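Gririmdale Automation Test Room
Gripper Comparison Inspection Checklist, Soft Goods Station
Revision 2, September

Scope
This checklist covers the side-by-side trial of two finger sets on the soft goods station. Set A is the Hviid smooth-pad finger. Set B is the Prernedero textured-pad finger. Both are mounted to the same arm and run from the same Cisis controller. The inspector completes every item before the first cycle of each block of 100 and initials the paper copy at the station. Comments are transferred to this page by the test lead.

Status codes: OK, OK with comment, Hold, Not applicable.

Section 1. Station and table

1.1 Tabletop clean and free of tape residue
Status: OK with comment
Comment: Light scuffs remain after cleaning. They do not catch fabric and may be left as they are.

1.2 Edge profile fasteners seated, no burrs
Status: OK
Comment: Checked by hand with a cotton glove over the full length.

1.3 Floor marking visible on all open sides
Status: OK with comment
Comment: Marking is worn at the operator side. Replacement requested.

1.4 Emergency stop tested from both positions
Status: OK
Comment: Second button is stiff. It latches correctly and releases with a quarter turn. Maintenance to review before the next trial.

Section 2. Arm and controller

2.1 Speed limit loaded and confirmed on pendant
Status: OK
Comment: The trial limit applies to both finger sets. Do not carry over the limit from the rigid parts program.

2.2 Home position repeatable after power cycle
Status: OK

2.3 Cables secured, with slack for full wrist rotation
Status: Hold, cleared at 2:40 p.m.
Comment: The wrist camera lead was tight at the end of rotation. Rerouted and retested with each finger set. Inspectors are to repeat this item after every finger change, including changes made within a block.

2.4 Controller fault log empty at start
Status: OK with comment
Comment: Fault 603 (grip width timeout) was stored from the previous block. Logged, cleared and did not return during the dry run.

Section 3. Fingers and pads

3.1 Fingers free of cracks, mounting screws marked
Status: OK, both sets

3.2 Pad surface free of lint
Status: Set A OK. Set B OK with comment.
Comment: The bumps on Set B hold fibers from terry cloth. Brush in one direction only and inspect under the bench lamp. Solvent is not permitted on either pad.

3.3 Fingers open fully without contact with the table or fixtures
Status: OK, both sets

3.4 Pad wear compared with reference sample
Status: Set A OK. Set B not applicable.
Comment: No reference sample has been issued for Set B. The first comparison is due at 400 cycles.

Section 4. Camera view and work items

4.1 Lens clean, mount tight
Status: OK

4.2 Both fingertips visible in the wrist view when open
Status: OK, Set B 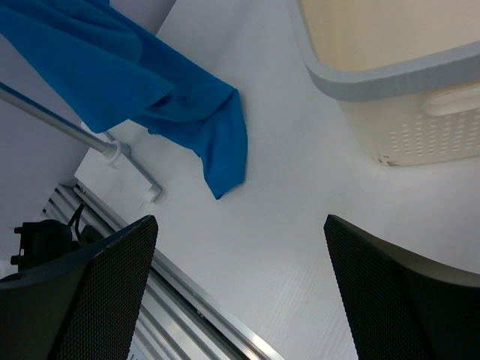 Inspection and comments: Elínborg Brynjólfsdóttir
Reviewed by: Ea Ásgeirsdóttir, Test Lead

Comment on 4.2: With the textured fingers spread, both tips and the table between them are in view. The blue cloth and the near corner of the laundry basket can also be seen from this pose. Accepted as the reference view for Set B. A matching view for Set A is to be saved at the same arm position.

4.3 Work item placed clear of the basket
Status: OK
Comment: Bare tabletop must be visible between the cloth and the basket in the reference view.

4.4 Exposure suitable for a white surface
Status: OK with comment
Comment: Bright reflections on the metal rail are acceptable. If the texture of the tabletop is lost completely, lower the exposure and repeat 4.2.

4.5 Basket interior checked before start
Status: OK
Comment: Inspect from the operator side as well. The wrist view does not show the whole basket and is not sufficient for this item.

Section 5. Release

5.1 All Hold items cleared and initialed
Status: OK

5.2 Finger set recorded in the run sheet header
Status: OK with comment
Comment: The header still lists the finger sets by supplier name. Enter A or B until the form is reissued.

5.3 Release to run
Status: Released for Set B. Set A pending its reference view under 4.2.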